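Toast Hour is a late-evening meal eaten in the town of Nemorley, mostly standing up. It consists of toast. Attempts to add soup in February were voted down, 260 to 7.

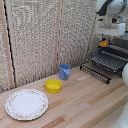 Myrtle Montoya holds that it began in Lamby, which Nemorley disputes – loudly, and usually with its mouth full.

Butter goes on before jam, and cutting corner to corner is thought

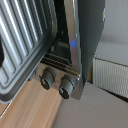
a little showy. Some 100 households still keep to the old hour of ten.
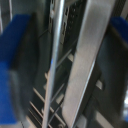

Marisol Ambrose puts it nearer to half past nine, at least in winter.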